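Support > Vusel Desk Lamp > Set-up Guide > Section 7: Connecting the power cord

We use cookies to remember your language and region. Accept | Manage settings

7. Connecting the power cord

Use only the cord supplied with the lamp. Cords from the older Skoketti lamp have a similar plug but do not lock into the base.

1. Place the lamp on a flat, dry surface and turn the dial on the base to OFF.

2. Uncoil the cord completely and remove the twist tie. Check the full length for cuts, kinks or flattened spots.

3. Turn the base on its side. The cord socket is next to the serial label.

4. Push the small end of the cord into the socket until it clicks, then press the cord into the channel that runs to the back edge.

CAUTION: Do not staple the cord to furniture or run it under a rug. Do not use the lamp with a damaged cord. 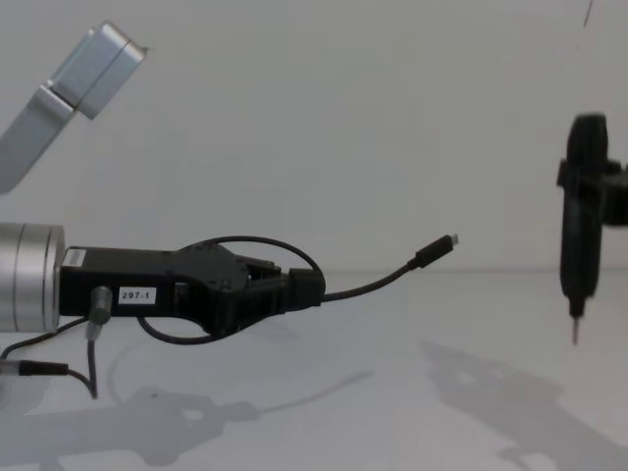
5. Stand the lamp upright. It should sit level and should not rock. If it rocks, the cord is not fully inside the channel. Repeat step 4.

6. Plug the other end into a wall outlet and turn the dial to LOW. The light comes on after a short delay.

Note: If you are mounting the lamp with the Nkosi desk clamp, fit the clamp before step 4. The clamp fits desktops up to 22 mm thick.

If the lamp does not light

- Test the outlet with another appliance.
- Unplug the lamp from the wall, then remove the cord from the base and push it in again.
- If the dial light blinks, the lamp has overheated. Unplug it and let it cool before trying again.

Replacement cords are sold under part number 766. Have the serial number ready when you order.

Section revised 19 Jul 2024 by Pantelis Dimitriou. Continue to Section 8: Setting the brightness and timer.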